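Home Issues Authors Search
March, Laurențiu Dumitrescu and Vaida Koppel, Stirnimmont

3.2 Collection of demonstrations by remote control
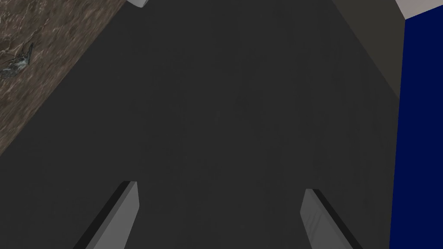 Figure 4. Wrist view in the simulated scene, gripper open.

The operator moves the arm with a hand controller and sees only the wrist view on the screen. We decided on this after the first trials, in which the operators also had a second view from the side. With two views they often looked at the side view during the approach, and the recorded motions then depended on information which the policy does not receive. With the wrist view only, the demonstrations became slower, but the policy trained on them was more stable.

In total we recorded 827 demonstrations in the Gaton simulator. Each operator had 30 minutes of free practice before the recording started. A demonstration was stopped by the operator with a button, and it was kept if the final state passed the check described in Section 3.1. The longest one has 1520 time steps. We did not shorten the pauses, although Guérin (the planner used in our baseline) has no such pauses in its own trajectories.

One difficulty must be mentioned. When the gripper is open and far from any object, the wrist view contains large areas of nearly uniform color, and the operators reported that they could not judge the distance well. Walter Urrego proposed to lower the maximum speed of the arm in this phase. We applied this limit to all the later recordings, and the earlier ones are marked separately in the Stendale set. The effect of the limit on the training is studied in Section 4.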